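Notizen zum Vortrag: Eine Sammelstation einrichten und am Leben halten
Consolacion Dagdag
Zuletzt aktualisiert: 19. Januar 2022
28 Mal geteilt · 11 Kommentare

Folie 1 — Titel
Kurz warten, bis alle sitzen. Dann gleich rein, keine lange Vorstellung. Ich betreue bei Meltton die Station »Tilton«: ein Tisch, zwei handgeführte Greifer, viel Kabel. Ich mag diese Station wirklich sehr, und ich hoffe, dass man das nach zwanzig Minuten versteht.
Frage in den Raum: Wer hat schon einmal einen ganzen Nachmittag wegen eines Steckers verloren? (Hand selbst heben!)

Folie 2 — Worum es geht
Thema ist die Pflege einer einzelnen Station. Modelle und Training lasse ich weg, das macht die Gruppe aus Grundville nach der Pause, und die können das viel besser als ich.
Drei Blöcke: Aufbau, täglicher Rundgang, Reparaturen. Beim dritten Block darf es gern laut werden, da möchte ich eure Geschichten hören.

Folie 3 — Der Tisch
Wir haben mit einem Tisch angefangen, der gewackelt hat. Kaum sichtbar, aber in den Daten sofort da. Also: Tisch zuerst, alles andere danach. Füße einstellen, Wasserwaage in beide Richtungen, dann einmal kräftig auf jede Ecke drücken.
Höhe bei uns 795 Millimeter. Kein magischer Wert! Er passt zu den Leuten, die bei uns greifen. Wer größer ist, merkt es nach einer Stunde im Rücken, deshalb fragen wir beim Schichtwechsel nach und stellen um. Die neue Höhe kommt ins Stationsbuch, sonst sucht am nächsten Tag jemand einen Fehler in der Kalibrierung, den es nicht gibt.
Zum Licht nur ein Satz: immer dieselben Lampen, Vorhänge zu, fertig.

Folie 4 — Kabel
Mein Lieblingsthema, bitte nicht ausufern lassen.
Die Leitung läuft vom Greifer am Unterarm entlang und dann weg vom Arbeitsbereich. Sie braucht Luft. Zu kurz heißt, die Hand zieht bei jeder weiten Bewegung am Stecker. Zu lang heißt, eine Schlaufe liegt auf dem Tisch und räumt die Gegenstände ab. Wir probieren das mit ausgestreckten Armen aus: einmal in jede Ecke des Tisches greifen, links und rechts, und eine zweite Person schaut nur auf die Kabel.
Zugentlastung am Handgelenk, lockerer Klettstreifen. Locker! Ich habe am Anfang alles stramm gezogen und nach einer Woche zwei Leitungen mit Knick an derselben Stelle gehabt.
Hier die Leitung aus der Tasche holen und herumgeben.

Folie 5 — Der tägliche Rundgang
Den Rundgang macht, wer die Schicht anfängt. Dauert keine Viertelstunde.
— Finger auf Spiel prüfen: schließen, leicht seitlich drücken, öffnen.
— Fingerflächen mit fusselfreiem Tuch abwischen. Bei klebrigem Material auch zwischendurch.
— Stecker an beiden Greifern anfassen, nicht bloß anschauen.
— Nullstellung anfahren und den Wert mit dem vom Vortag vergleichen.
— Eine Probeaufnahme, ansehen, löschen.
Der letzte Punkt wird gern übersprungen. Bitte nicht! Wir hatten im Juni 169 Aufnahmen mit vertauschter Zuordnung von links und rechts. Alle sauber gegriffen, wunderschöne Bewegungen, und wir haben sie komplett neu gemacht. Seitdem steht die Probeaufnahme groß und rot im Stationsbuch.

Folie 6 — Übung mit kleinen Teilen
Überleitung: Nach jedem Fingerwechsel kommt bei uns die Übung mit den kleinen Teilen. Große Klötze verzeihen fast alles. Kleine, unregelmäßige Stücke zeigen sofort, ob die Fingerspitzen fluchten und ob jemand noch gegen den Greifer arbeitet. Ich liebe diese Übung, weil man nach wenigen Griffen Bescheid weiß.
Bild stehen lassen und erst einmal nichts sagen.
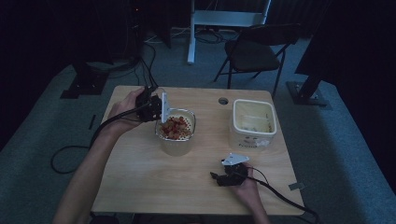 Kleinteile im gelochten Einsatz, daneben der weiße Behälter; links und rechts je ein handgeführter Greifer.

Auf den linken Greifer zeigen: Der weiße Finger steht nach unten, schräg zum Behälterrand. An dieser Kante stößt man beim Einüben gern an. Dann auf das Kabel zeigen, wie es am Unterarm zurückläuft und über die Tischkante hängt. Bogen über dem Teppich, das ist der Punkt von Folie 4.
Der Einsatz mit den Löchern ist übrigens strenger als eine glatte Schale, weil eine schlecht sitzende Fingerspitze an den Lochrändern hakt. Beim Üben langsam anfangen. Wer gleich schnell sein will, drückt zu fest, und dann springt einem das Stück quer über den Tisch.
Falls jemand nach dem Boden fragt: Ja, Kabel hinter dem Tisch sind bei uns ein Dauerthema. Weiter zu Folie 7.

Folie 7 — Reparaturen
Fingerwechsel: immer paarweise, auch wenn nur eine Seite verschlissen ist. Alte Finger beschriften und aufheben, sie helfen beim Vergleichen. Schrauben erst handfest, dann schließen, ausrichten, nachziehen. Danach Nullstellung neu.
Wackelkontakt: zuerst die Leitung tauschen, dann den Greifer verdächtigen. In dieser Reihenfolge spart man sich viel Schrauberei. Unsere Ersatzleitungen konfektioniert Tóth, mit fester Markierung für links und rechts, und ich freue mich jedes Mal über diese kleinen Ringe.
Drift in der Fingeröffnung: Werte über mehrere Tage nebeneinanderlegen. Ein einzelner Ausreißer ist meist Schmutz. Wandert der Wert langsam, ist die Mechanik dran.
Hier Publikum fragen, Zeit lassen.

Folie 8 — Das Stationsbuch
Papier, Ringbindung, Stift an der Schnur. Digital haben wir versucht, es wurde schlicht weniger eingetragen. Pro Schicht eine Zeile reicht: wer, was getauscht, was komisch war. Die Spalte »komisch« ist die wertvollste im ganzen Buch! »Links klickt beim Öffnen« stand dort zwei Tage vor einem gebrochenen Finger.
Zwei Seiten zum Durchblättern mitbringen.

Folie 9 — Fragen
Vorlage für den Rundgang liegt am Ausgang. Wenn Zeit bleibt, die Geschichte mit dem Tischfuß erzählen. Wenn keine bleibt, Mikrofon an Grundville übergeben.
Adapter wieder einstecken!

Kontakt: Consolacion Dagdag, Meltton · Nach oben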